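4. What the port visits told us, and what they didn't

I should say up front that I came to this part of the project expecting to write about ships. My notes from the first month are full of hull classes and tonnage. Then I sat down with the full set of records for the Carkska Strait and realized that the interesting stuff was in the paperwork, meaning who had asked permission to dock, how far ahead they asked, and who got told to wait outside the harbor for two days. So this section is mostly about paperwork (sorry, ship people).

4.1 The records

The set has 2144 entries, each one a request by a foreign naval or coast guard vessel to enter a port on either side of the strait. I threw out the ones that were plainly duplicates, and the ones where the port name had been typed in so badly that I couldn't match it to anything, and that left me with 1824 usable requests. I did the matching by hand over a very long June. If you want to redo it, please do, and tell me where I went wrong, especially with Floden, which shows up under four spellings and was moved from one harbor district to another partway through the period.

Of the usable requests, 722 were filed by vessels from countries that had a visiting forces agreement with the host at the time. I'm going to call these "covered" visits and the rest "uncovered," and I know those are ugly words, but everything else I tried was worse.

4.2 Covered visits got faster, but only in one port

The usual story about visiting forces agreements is that they smooth things out. You sign the agreement, your ships stop having to ask for special permission each time, and the whole business turns into routine. I believed this story! I still mostly do. But when I split the covered visits by port, nearly all of the drop in waiting time came from Floden. Waiting times at Michiels hardly moved, and the two small ports in the north got a little slower.

My first thought was that the northern ports were just short on pilots. That may be part of it. But the slowdown begins the same season the agreement takes effect, and uncovered ships at those ports didn't see it at all. What I think happened is that the agreement added a form. Before it, a harbor office could wave a friendly ship in on a phone call. Afterward there was a joint notification sheet that had to go to the capital and come back, and a port with a small office and one fax line felt that a lot more than Floden did. I can't prove this from the request data alone. I can say that six of the longest waits in the north carry a note reading "sheet not returned," and I'd never seen that phrase in the older entries.

4.3 Do visits follow tension, or lead it?

This is the question everyone asks me when I talk about the project, and I wish I had a cleaner answer. If you line the requests up against the published list of close encounters in the strait, the two series do rise together. The trouble is that an encounter gets reported more often when there are more ships around to report it. A busy season of visits will look like a tense season almost by default.

I tried to get around this by looking only at encounters reported by fishing crews, whose numbers don't depend on how many warships are in port. The link gets weaker when you do that, though it doesn't go away. Covered visits tend to come after a bad stretch, which fits the idea that they're meant as a show of support. Uncovered visits don't follow any pattern I could find, and I looked for longer than I'd like to admit.

One more wrinkle. Some requests list the purpose as "training," some as "rest and supply," and a fair number say both. Early on I treated these as separate categories, and my results looked wonderful. Then I read through the entries properly and saw that certain offices wrote "training" on everything. I've since folded the two together, and the results look a good deal less wonderful.
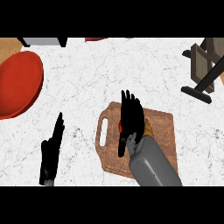

Figure 3. Simulated countertop with two robot arms and a wooden cutting board.

The Flinimis talks deserve a closer look here, because they're the one case where both sides wrote down what they wanted from port access before they had signed anything. The host government wanted a cap on the number of ships in harbor at once. The visitors wanted no cap, but they were happy to accept longer notice. Neither side got that far into the details in the first round, and the draft that came out of it says only that both parties "will share the use of facilities as needed," which is the sort of line that sounds fine until two people show up needing the same pier. Sharing like that takes some rule about who goes first, however friendly everybody is. The Flinimis draft had no such rule, and the second round was spent almost entirely on writing one.

The rule they settled on was simple enough. The host's own ships come first, covered visitors second, and everyone else by order of request. It reads like something you'd tape to an office wall. Still, after it came in, the share of requests marked "deferred" fell at Michiels and stayed down through the end of my records, even though waiting times there, as I said, hardly changed. I take that to mean ships were waiting just as long but with a firmer idea of when they'd get in. For a captain planning fuel and crew leave, that's worth quite a bit.

I'd be careful about carrying this over to other straits. Carkska is narrow, both shores have had working harbors for a long time, and the offices already knew each other before any agreement was on the table. Section 5 takes up the coast guard requests separately, as they follow a different filing rule and I kept getting strange results when I left them in with the navies.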